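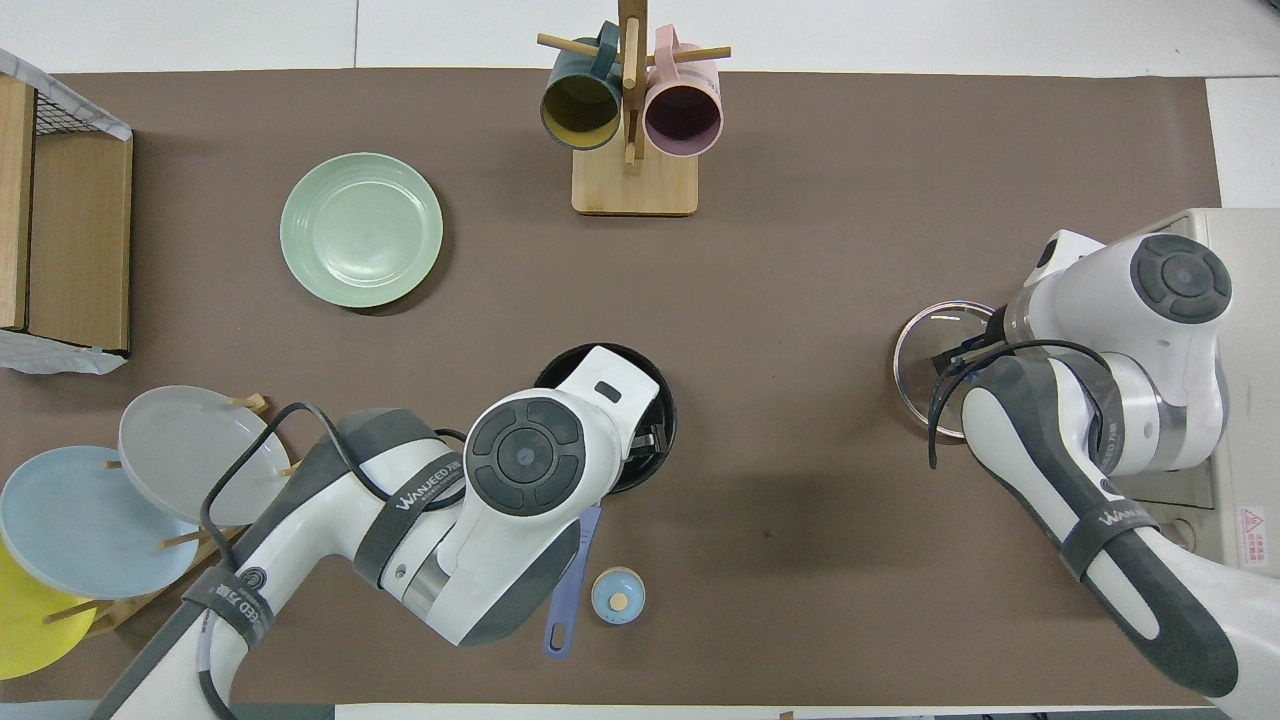 Mugs on the tree, Girnside finale watched. Thread incoming, spoilers for all of season two!

1/ OK so I have now seen the Girnside finale twice and I need to talk about it somewhere before I burst. If you haven't watched yet, mute me for tonight and come back later. Everything from here on is a spoiler.

2/ First, the opening. Eleven minutes with hardly any dialogue, just Psarras walking the length of the harbor at night and trying every door. I had my hand over my mouth the whole time. We have known since episode three that the ledger was in the chapel, and he walks right past it!

3/ And the sound! You can hear the ferry engine under everything, very low, and it cuts out the second he sees the light in the Brindeck office. I rewound it three times. Put headphones on for this one if you can.

4/ Let's talk about Psarras himself, because what a turn. All season I had him down as the guy who would sell out his sister. He had the debt, he had the keys, he lied to her face at the christening. And then he takes the blame for the warehouse fire without even asking for a lawyer.

5/ The confession is so good because he's bad at it. He gets the time wrong. He says he came in by the north gate and we all know the north gate has been chained up since the pilot. The detective knows it too. She writes it down anyway.

6/ That little pause before she clicks the pen!! Give her everything, every award going.

7/ About the money. The envelope in episode five had 3000 in it, we see her count it out on the bed. In the finale Marta opens the same envelope and there's 500 left. I went back through six, seven and eight looking for where the rest could have gone and I think it's the boat. He bought the boat back from his uncle. It's in the background at the funeral with a new name painted on it.

8/ I'm not sure of that last bit, it goes by quickly and my TV is old. If anybody has a clear look at the name on the side, please tell me what you read. I got as far as a capital S.

9/ If it says Sododstead I'm going to scream, because that is the village their mother came from and she mentions it exactly once, in season one, while peeling potatoes.

10/ Now room 227. I loved this so much. The hotel key has been sitting in Marta's coat since the premiere and I had completely given up on it. I figured it was a leftover from a storyline they cut. Then she finally goes up there and the room is just full of her father's fishing gear, all labeled in his handwriting.

11/ No body, no cash, no secret family. A man rented a room for years so he'd have somewhere to mend nets in peace. I cried at nets, everybody. My dog came over to check on me.

12/ The scene where she sits down and tries to finish one of the knots is my favorite of the whole show so far. She gets it wrong, pulls it out, starts again. They let it run and run and there's no music until she's back in the hallway.

13/ A couple of gripes, because I do have them. The Brindeck merger plot is still a slog. I couldn't tell you who sits on which side of that table, and every time we cut to the boardroom I went to refill my water. Two of those scenes could have gone and I wouldn't have missed a thing.

14/ Also the cousin. Where is the cousin? He drove off in episode six with a cut hand and a full tank of gas and we never hear of him again. People keep telling me he's being saved for season three and OK, maybe, but one phone call would have done it.

15/ Shout out to Neusa Batista, who told me back at episode two that the priest was the one sending the letters. I said no way. I typed several paragraphs about why it couldn't be the priest. Neusa, you were right, and I owe you a very large slice of cake.

16/ For anyone who wants to check her work: the letters all have the old spelling of the street name, and so does the sign over the chapel office. It's on screen for a second when Marta goes in to light the candle.

17/ The last shot. Psarras in the back of the police car, looking at the water, and the number on the car door is 789. That's the locker number from the pilot! I don't know what it means. It may mean nothing. I've written it on a sticky note regardless.

18/ My guess for season three: the detective quits, she goes looking for whoever chained the north gate, and it leads her straight back to Brindeck. I would also accept a full hour of Marta learning to mend nets.

19/ Ranking the season while I'm here: finale, then five, then three, then the christening episode, then everything else, then the one that was mostly boardroom. I'll argue about the order of five and three with anybody.

20/ Starting my rewatch from the pilot tomorrow and I'll post notes as I go, probably two episodes a night. Replies are open for theories - cousin sightings especially - and please put a warning on top if you're talking about the fire, my sister is only on episode four.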